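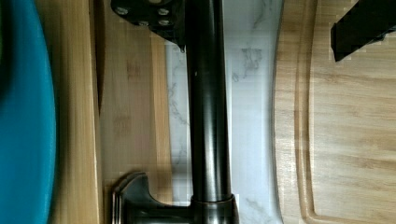 Faucet with dark bronze finish

Rough stone failed at auction. What happens to my reserve and fees?
Posted by Kasavby, February 28, 2020

I consigned an uncut sapphire to a regional auction house (Hendricks) under a standard consignment agreement. The reserve was set at the low estimate. Bidding stopped short of it and the lot was passed. The house now says it has the right to offer the stone privately for 60 days and that I can't withdraw it in that period without paying a withdrawal fee. They also billed me for the lab report, the catalog photo and insurance.

I was under the impression that no sale meant no charges. The agreement has a section headed "Unsold Property" but it refers back to two other sections and I can't follow it. A dealer has since contacted me directly with an offer slightly under the reserve. Can I take it?

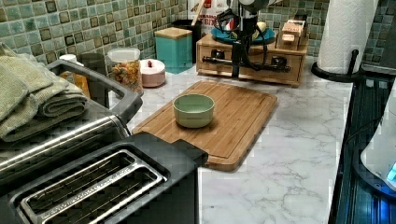 The dealer says he was in the room and was the underbidder. I have not replied to him yet. The stone is still in the house's vault.

Xolani Zwane
Do not accept the direct offer until you have read the after-sale clause. Most consignment agreements give the house an exclusive right to sell for a fixed period after the auction, commonly 30 days, in your case 60. If you sell to anyone during that window, the house can normally claim its full seller's commission, and some agreements add the buyer's premium it would have earned. An underbidder is the worst case, as the house introduced him to the lot.

On the charges: commission depends on a sale, but expenses usually do not. Look for the words "whether or not the property is sold." If they appear next to lab fees, photography and insurance, you owe those items. Ask for the lab's own invoice. The house should bill you what it paid unless the agreement sets a flat rate.

The practical route is to pass the dealer's name to the house and authorize a private sale at a net figure. State it as net to you, after commission - a gross figure leaves room for argument later. Get the authorization and the commission rate in one signed document.
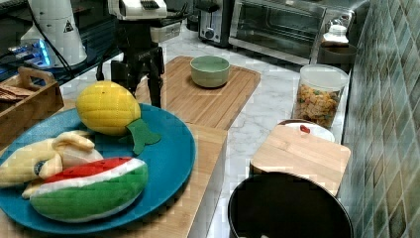 Can the house sell below the reserve during the private sale period?
Only if the agreement or a later written instruction from you allows it. Many agreements permit a lower price provided the house still pays you what you would have received at the reserve.

Dustine
Had the same thing with a parcel of rough garnets. They wanted a 100 dollar withdrawal fee plus shipping. I waited out the 30 days and picked them up for free. Check the storage charge though, mine started the day after the period ended.

Skavon
Agree with the first reply. Also, a stone that has just been passed is known to the trade as unsold, so a second auction right away tends to go lower. If the dealer's number is close, I would take it through the house and be done.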